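How to Fold a Sports Jersey So It Stays Folded

I own too many jerseys. Some of them came from playing, most came from watching, and a few came from a clearance rack in Lumham where I lost all self-control (two for the price of one, what was I supposed to do?). For years they lived in one deep drawer in a slippery heap, and every time I wanted the one at the bottom I had to dig like a dog in a flower bed.

So last September I finally sat down and worked out a fold that holds. I've tried it on soccer shirts, a couple of old rugby tops and my bowling league shirt from Pawlak Lanes, which has the stiffest collar known to man. It works on all of them, and once you've got the hang of it you can do one while you're on the phone.

What you need

A flat surface wider than the shirt. That's really it! I like one with a bit of grip to it, like felt or woven fabric, so the sleeves stay put when you fold them in. A polished dining table is the worst, the whole shirt skates around on you. If that's all you have, throw a bath towel over it first.

If you want to be fancy you can cut a piece of cardboard to fold around. I used the back of a Sulonwood shelf box for mine. You can skip it after the first few shirts.

Before you fold

Turn the shirt right side out and give it one good snap by the hem, like you're shaking sand out of a beach towel. Look for stains now, especially on anything white: collars, cuffs, stripes. I once put away a top with mustard on the sleeve band and found it again four months later, and let me tell you, that mustard had moved in for good.

Make sure it's completely dry, too. Feel along the seams and under the collar with your fingers, those are the thick spots and they take longest.

If the shirt is all bunched up, don't try to flatten it by patting it down. Find the collar first. Then find the two shoulder seams and lift from there, and the rest of it will drop more or less where it should. Red and white shirts are nice to practice on, with the white bands giving you something to line up. 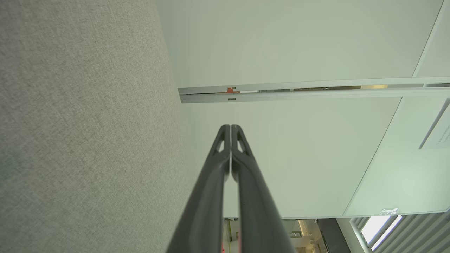
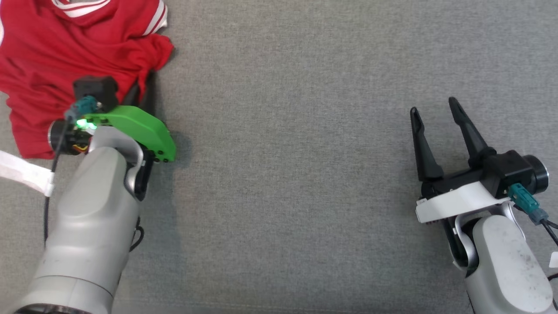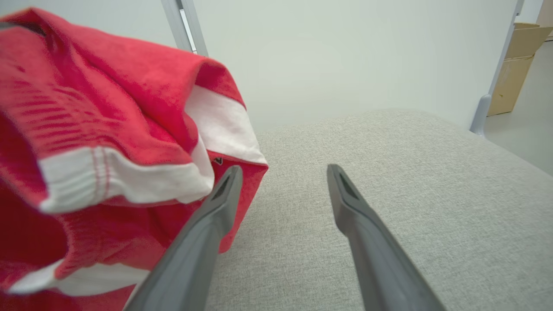
The fold

1. Lay the shirt face down with the collar pointing away from you. Smooth it from the middle out to the sides, not top to bottom, or you'll stretch the neck.

2. Pull the sleeves straight out. If they have stripes or bands at the cuff, tug those flat, they love to roll under.

3. Fold the right side in toward the middle, starting from halfway along the shoulder. The sleeve will be sticking out past the other side. Fold it back on itself so it lies straight down along the edge you just made.

4. Do the same with the left side. You should have a long rectangle with the collar at the top. If it looks more like a kite, one side came in too far, so open that one up and go again.

5. Turn the bottom hem up by the width of your hand. This makes a little pocket, and the pocket is the secret to the whole thing, so don't skip it!

6. Fold the collar end down toward the pocket, in thirds for a regular shirt and in quarters for a long one.

7. Tuck that folded end into the pocket and press it flat. Flip it over and you've got a neat packet with the front of the shirt showing.

Give it a gentle toss on the bed. If it survives, you did it right. If it springs open, your pocket was probably too shallow, so turn up a bit more hem next time.

Slippery fabrics

The really shiny polyester ones fight back. What helps me is pressing each fold down with my forearm and counting to five before I move on. Don't iron them into place, especially if there's a number or a name on the back. I melted the corner of a 2 that way and it now looks like a question mark.

Putting them away

Stand the packets up on edge in the drawer, the way you'd file records, with the folded side up. You can see every shirt at once and pull one out without wrecking the rest. My drawer is a Grotlow one, 460 mm across on the inside, and I fit two rows in it with a strip of cardboard down the middle.

Shirts with big collars go at the back, where they don't get squashed when the drawer shuts. Anything signed or sentimental I lay flat in a box on the closet shelf with some tissue paper between the layers.

Long sleeves use the same method, only you'll need to zigzag the sleeve once on its way down in step 3. Hoodies are a whole different animal and I'm still losing that fight. I'll write it up when I've got something that works for the hood.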